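Search this forum Search Advanced

Fruit tea in foil sachets: do you keep the wrapper on?

kettlewatch
I've inherited the office tea drawer at Gaillard and it's a landfill with a handle. 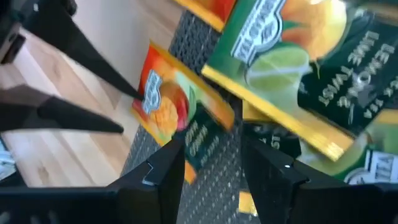

Everything in there is individually wrapped, so nothing stacks and it all slides to the back. The fruit ones are worst. My plan is to strip the lot on Tuesday and put the bags in a jar. Any objections before I become the most hated person on the second floor?

moth_and_rust
Yes, one large objection. Take the wrapper off a fruit tea and by the weekend every bag in the jar tastes of it. I did this with a Kostell selection box and drank peach-flavoured Earl Grey until April.

Udedside Ned
Rubbish. I've had 31 mixed bags in one tin since Christmas and they all taste fine.

moth_and_rust
They all taste the same, Ned. You've stopped noticing.

Udedside Ned
I like it.

fmarchal
Leave them wrapped and stand them on edge in a shallow box, like records. The wrappers with a bright colour at the top sort themselves, orange and red for fruit, green for whatever people pretend to enjoy. A shoebox lid is too low, by the way. I use the bottom half of a Rernow biscuit tin.
Faustine Marchal

kettlewatch
On edge sounds good. What about the ones with mango or peach or whatever it is on the front? Hard to say which from the drawing. It's a round orange thing.

fmarchal
File under round orange thing.

splosh
12 replies from now somebody will tell you to buy loose leaf, so I'll save them the trouble. Buy loose leaf.

kettlewatch
For an office where two people wash up?

splosh
Fair. Do the tin.

moth_and_rust
And check the dates while you're in there. The small print is usually along the bottom, sideways, in a colour picked by someone with better eyes than mine.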